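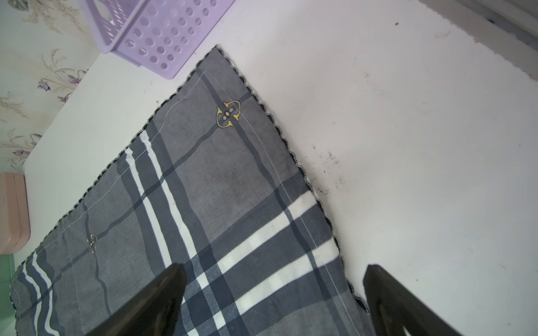 Majdi Awwad asked whether the group could go back to two meetings a month over the winter, as one a month was not enough to get through both the sewing and the business. Several people agreed. It was left until item 5 so that the usual order could be kept.

Plendton Mending and Sewing Group
Minutes of the meeting held on September 10, 2022 in the upper room, Jadiline Hall

In the chair: Azadeh Khosravi
Apologies were received and noted.

1. Minutes of the last meeting
The July minutes were agreed with one change. Under item 3, "overlocker" should read "sewing machine". There was no meeting last month.

2. Matters arising
The hall has replaced the strip light over the long table. The plug socket by the window is still out of use and members should carry on using the extension lead. The lead must be unwound fully before the iron is plugged in.
The key to the cupboard has been copied. Azadeh has one and the other is kept in the hall office.

3. Money
The balance stands at £200 after hall hire was paid up to the end of July. Tea money is being kept separately and was not counted. It was agreed to spend up to £50 on thread, needles and iron-on backing. Navy, black and mid-grey thread are running low. Majdi offered to compare prices at Fluvow with the market stall, where the reels are cheaper but the colours do not always match from one week to the next.
A request for a second ironing board was turned down for now – there is nowhere to store it.

4. Repair afternoon
Leaflets for the repair afternoon were discussed. The parish newsletter goes to around 4,000 homes and will carry a short notice free of charge if the wording is sent in by the end of the month. Azadeh read out a draft. It was thought too long, and the paragraph on the history of the group will come out.
The notice will say that we take hems, buttons, small tears and simple zips. Coats with linings, leather and wedding clothes will not be taken on the day. Items should be washed before they are brought in. Last time a good part of the afternoon went on explaining this at the door, so it should go near the top of the notice.
There was some talk of charging. It was agreed to keep to donations, with a tin on the tea table.

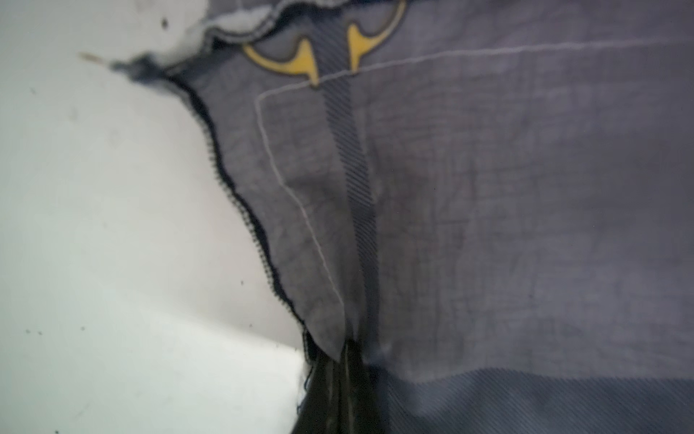
Grey-blue cloth with yellow shapes

5. Winter meetings
Majdi's suggestion was taken here. Meeting twice a month would double the hall hire, and the balance would not cover it through to spring without raising the subscription. Against this, it was said that the July meeting ran over by half an hour and that newer members had little time at the machines.
After discussion it was agreed to try two meetings a month until Christmas, with the second one for sewing only and no business. Azadeh will ask Jadiline Hall for a lower rate on the smaller room – it has only one table but the light is better.

6. Darning session
Mrs Awad has offered to show Swiss darning on knitwear at the next meeting. Members should bring a jumper or sock with a thin patch, wool in a close match and a blunt needle. Spare needles will be put out.

7. Any other business
The good fabric scissors have been used on paper again. They will be sent for sharpening and a ribbon tied to the handle. Paper scissors are in the blue tub.
A member asked about storing finished items between meetings. These should be taken home.

Actions
Majdi: thread prices, scissors to be sharpened
Azadeh: shorten the notice and send it in, ask about the smaller room
All: bring knitwear for darning

The meeting closed at 4.15 pm.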